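4. Visitor demonstration: word-building table (Aten two-arm cell)

4.1 Purpose
The arms lay out a short word from flat bars and curved pieces while visitors watch. The target word is written by hand on a card at the back of the table. Allow 15 minutes for each group.

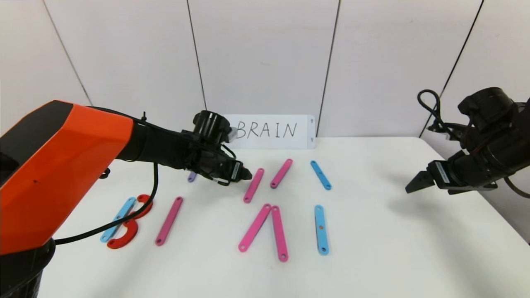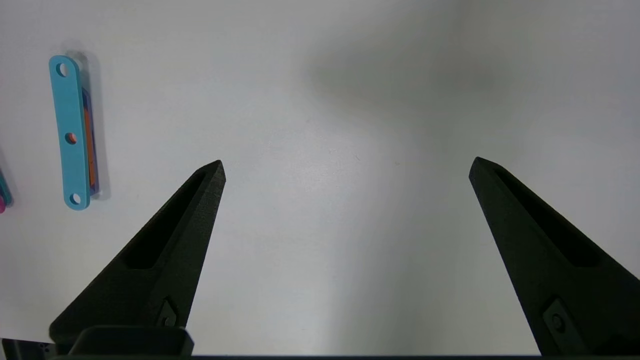

4.2 Before the doors open
1. Wipe the white tabletop with a dry cloth. Do not use spray near the grippers.
2. Stand the word card upright against the wall panels, writing towards the table.
3. Check that the holes in each bar are clear of dust and fluff.
4. Load the Bamen layout file for the chosen word. Words over 600 mm in total length are rejected.
5. Move both arms to the start position and open the grippers fully.

Note: Pieces lying on top of one another are treated as one piece. Separate them by hand before starting.

4.3 Running the demonstration
1. Ask visitors to stand behind the floor line.
2. Select GUEST mode on the Uris panel. Speed is limited to 30 per cent.
3. Press START and keep one hand near the stop button.
4. If a piece is dropped, press PAUSE, wait 2 seconds, put the piece back and press RESUME.

CAUTION: Cables hang below the forearm and may sweep across the table. Keep hands, lanyards and loose sleeves clear until both arms have stopped.

4.4 After the last group
1. Return both arms to the start position.
2. Put the pieces back in the Kordestani tray by shape.
3. Switch off at the panel, then at the wall.

For fault codes see section 7.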